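When Rafail Alexiou talks about coins, he uses his hands. He pinches the air, tilts an imaginary disc on to its edge, then loses it and laughs. "You've just picked up a coin from a flat table a thousand times in your life and you couldn't tell me how you did it," he says. "Neither could I. So we show the robot instead, and we show it again, and we keep going!"

Alexiou runs the demonstration sessions at Gotulik, where a pair of robot arms is learning to handle small objects from examples given by people. He came to it from repairing stage equipment, and still sounds slightly amazed that this is his job.

The current set has 594 examples in it. Each one is a single attempt by an operator steering both arms, recorded from start to finish, and Alexiou has watched every one. He likes the early ones best. "You can see a person thinking. The gripper goes down, stops, goes back up a bit, comes in from the side - and there's the idea. That hesitation is gold to me."

I ask whether hesitation is really what you want a machine to copy. He is delighted by the question. His colleague Christos Tzavaras, who trains the models, would rather have everything smooth, and the two of them have argued about it since April. "Christos wants clean. I want a few messy ones where somebody gets into trouble and gets out again. If the robot only ever sees perfect days, what does it do on a bad one?"

They settled on a rule. Failed attempts are kept but labelled, and an operator who recovers from a slip carries on to the end. Nobody records for longer than 40 minutes at a stretch. After that, he says, people get lazy with the left arm.

Then there is the question of what else is lying about. Alexiou changes the objects in the workspace often, and gets quite animated on the subject. "A bare floor teaches it about bare floors. I want cases, stands, toys, things with odd shapes, things in the way. My kitchen table doesn't get cleared before I pick up a coin, does it?"

Next on his list are five new operators, two of them left-handed, starting on a Tuesday. He can't wait to see what they do differently. "Everybody has a style. Give me ten seconds of a recording and I'll tell you who was driving."

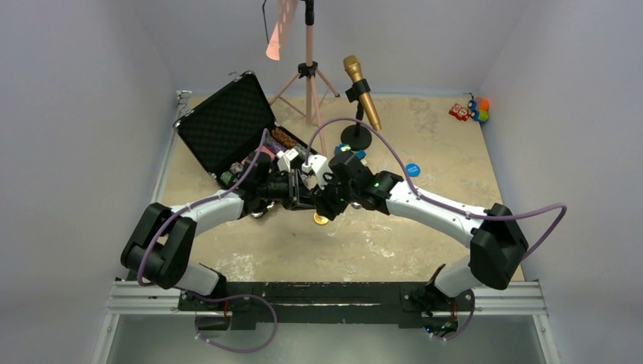
The two grippers come together over a gold coin in the workspace at Gotulik.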